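We use cookies to remember your preferences and to see how the site is used. Accept / Manage settings

I'd been meaning to get over to Nundale for ages, and when Kevin Villanueva mentioned that the open day was on again in August I said yes before he'd finished the sentence. Dishes! A whole day of dishes! Well, kitchens and tidying generally, but I knew which corner I'd end up in.

We got there at 9 in the morning, which was too early by a good half hour, and had tea out of paper cups by the bike racks while they got the doors open. The building used to be a seed merchant's and still has the big sliding doors at the side and a slope in the floor that you don't notice until you're carrying a tray. You get a folded map on the way in. I lost mine almost at once and did the whole thing by following other people, and I'd do it that way again.

There were 16 stands this year. The first few were furniture. Travuditz had a kitchen bench with drawers that close very softly, and I opened and shut one so many times that the man on the stand moved off to the other end. Wostuvwood next door were doing chopping boards and plate racks for the wall, lovely things, all pegs and oiled edges, and I came quite close to buying one. It was £84. I have a perfectly good rack at home that cost me next to nothing at a jumble sale, so I walked on — slowly, and looking back.

Lunch was a cheese roll and a slice of something with apricots in it. The queue was long but moved along nicely, and I got talking to a couple who were redoing their scullery and wanted to know whether you should keep bowls near the sink or near the table. (Near the sink. I will not be moved on this.)

Then on to the Sumampouw room, at the back past the stairs, where it was all crockery and racks, and where I stayed for most of the afternoon. I like a mixed set. Nothing in there matched and it was the better for it: squares with round, plain with flowery, and a lime-green square dish that I'd have taken home in my coat. Kevin went off to look at taps and came back and I was still there.

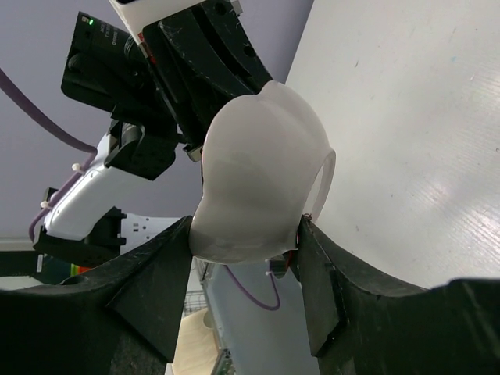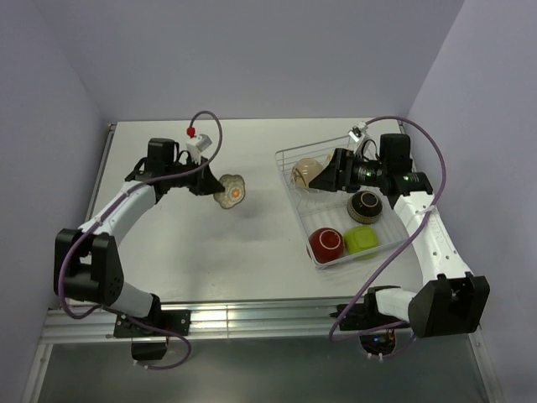 Four dishes in the wire basket in this one, and the little scalloped plate with the orange and white flower held tilted in the air.

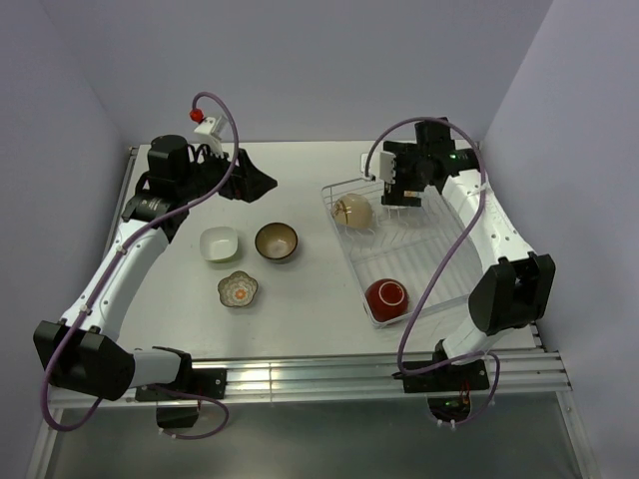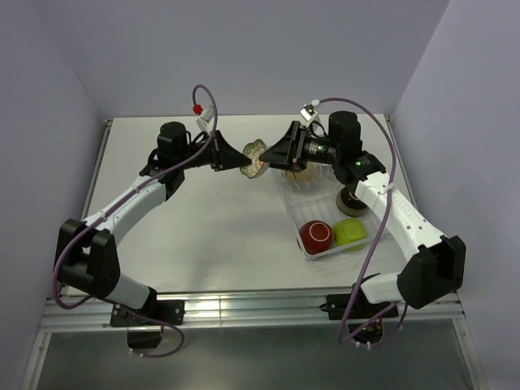
Pantelis Mitsotakis-Vlachou thought I was far too soft on wire racks when we got on to it over tea. They're fine for plates, he said, but a bowl never sits properly in one, it rolls on to its side and holds on to a spoonful of water until the next morning, and then you tip it down your sleeve. He puts all his bowls upside down on a folded cloth and saves the rack for flat things. I said that takes up the whole worktop. He said he has the worktop for it, which was a bit much, but I did try it when I got home and the bowls were bone dry by bedtime. So there you are.

I also came away thinking about square dishes, of which I own none. They go into a corner so neatly, and you can push two together without that useless gap you get between round ones. On the other hand I find them a pain to wipe round, and soup looks wrong in them.

The last thing we did was the guess-the-number jar by the door. It was dried beans, in a sweet jar, and the answer was 3,848. I'd put down more than 9,000, so no hamper for me. Kevin was a good deal closer and has mentioned it since.

A few practical bits if you're thinking of going next year. Parking is on the grass and it was soft near the hedge, so stay up by the gate. The loos are round the side, through the green door, and there's a step. The upstairs stands pack up well before the downstairs ones, so do those first, which we didn't, and I only caught the tail end of the tea towels. I bought two all the same, one with pears on it and one striped, and the striped one has already gone pink in the wash.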